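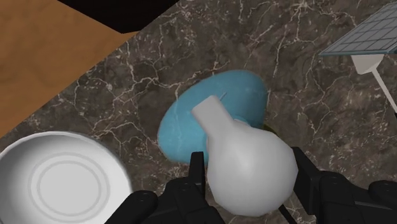

*Fig. 1. White flask-like form with a short neck, shown with a smooth blue oval behind it. Rendered image.*

# Unit 6: What a Pot Can and Can't Tell You

Notes for the session of 5/27/23. Read with the Staniforth chapter in your packet, which I assigned because I disagree with about half of it.

## 1. The trouble with naming shapes

Look at the white form in Fig. 1 and write down one word for it. Most years I get "flask," "gourd" and "bottle," plus one person who writes "vase" and defends it to the death. Now look at your word and ask what it claims. "Flask" says it holds liquid and gets carried. "Vase" says somebody put it on show. You got all that from a wide body and a short neck.

Museum labels do the same thing with more confidence. A small closed vessel becomes a "perfume flask" in an old catalog, the next catalog copies the first, and by the fourth the perfume is a fact. Go back and look for the evidence. Often it's one man's guess from a dealer's receipt.

Shape names are useful. We need them to sort things and to find them again. My complaint is with names that carry a use inside them, as if sorting and explaining were the same job.

## 2. The Baritz group

The Baritz pots are our main case for this unit. The published count is 3,039 vessels and large fragments, and you will see the number rounded to 3,000 in the general books. Of these, 233 were called "oil flasks" in the first report. The grounds given:

- narrow neck, so poured slowly
- rounded base, so set in sand or a stand
- found near a building the diggers had already decided was an oil store

Read the third one again. The building was named an oil store partly on the strength of the flasks. The flasks were named oil flasks on the strength of the building. Each leans on the other, and neither is touching the ground.

Staniforth (packet, second reading) says this is harmless because "the overall picture is consistent." Well, yes. A circle usually is.

## 3. Residue testing, and how far to trust it

Residue work looks for traces of what soaked into the clay. It's a real advance and I don't want you to come away thinking otherwise. But ask the same dull questions every time:

1. How many pots were tested, and out of how many?
2. Who picked them, and how?
3. Were they washed after digging? With what?
4. Was any soil from the same spot tested too?
5. Could the trace come from a later use, or from the last use only?

For Baritz, 17 of the 233 were tested. They were picked for being whole, so they were also the ones most handled, cleaned and shown. Plant oil turned up in some. The report doesn't say in how many (I've looked, including in the appendix), and no soil was tested. The sentence in the summary reads "residue analysis confirms use as oil containers." It can't confirm that for pots it never looked at — and I'm not sure it does for the ones it did.

Marichka Dmytriv's reply is better and shorter. She points out that oil was also used to seal the inside of unglazed ware before it held something else. A sealed water flask and an oil flask could give the same result. She doesn't claim they were water flasks. She says we don't know, and for that she was called "negative" in print.

## 4. Reuse

A pot has a long life. The person who made it had one plan, the buyer may have had another, and the grandchild kept nails in it. The Lulovix cellar finds are the clearest warning here: storage jars with the necks knocked off and the breaks rubbed smooth, set upside down in a row. Drains? Seats? The first team said "ritual," a word you should treat as a polite cough.

The Renaud typology has no place for any of this. It sorts by neck, shoulder and foot, and a pot that has lost its neck drops out of the table. So altered pots vanish from the counts, and then we read that alteration was rare.

## 5. Terms to use in written work

**Closed vessel**: opening narrower than the body. Says nothing about use.

**Neck**: the part between shoulder and rim. If you can't find the shoulder, say so.

**Flask-shaped**: fine. **Flask**: only if you can back it up.

**Consistent with**: weak. It means "not ruled out." Writers lean on it when they want you to hear "proves." I will circle it.

## 6. For next session

Read the Kuveo report, pages on the kiln dump only. It was revised in January, so check that you have the version with the corrected table. Bring one page on this: pick a single vessel in the report, list what was observed, and in a separate column list what was decided. Draw a line from each decision to the observation that supports it. Leave the unsupported ones hanging, and don't tidy them up for me.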